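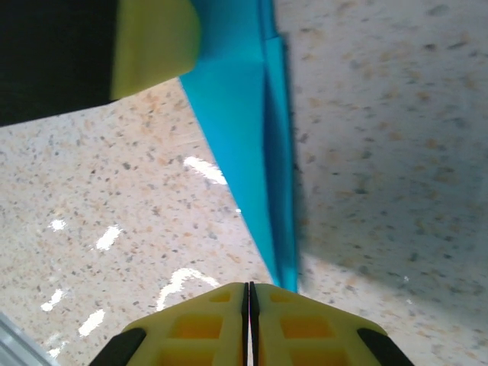
Lists > Allotments and Gardens > Archive > Water supply

23/02/2023
Posted by: Backlund Gardens Office

Print this message | E-mail this message

To all plot holders at Tukley and Venilcombe

The office has received several replies to the notice on water charges. The message below raises the points most often made and is quoted with the sender's permission.

> The notice says each plot at Venilcombe will pay $85 for
> the season. Does this include the taps on the Hemow side?
> Last August they were shut off for 6 days and we carried
> water from the lower gate. I would also like to know if
> half plots pay the full amount.

The charge covers all taps on both sites, including those on the Hemow side. Half plots will pay half the charge. The shutoff last summer was needed to replace a cracked valve, and no credit will be given for that period.

Plot holders are reminded that hoses may not be left running unattended. Storage barrels of up to 100 gallons are allowed without prior approval – larger barrels require a written request to the office.

Payment may be made by check or at the office window. Please write your plot number on the check.

Backlund Gardens Office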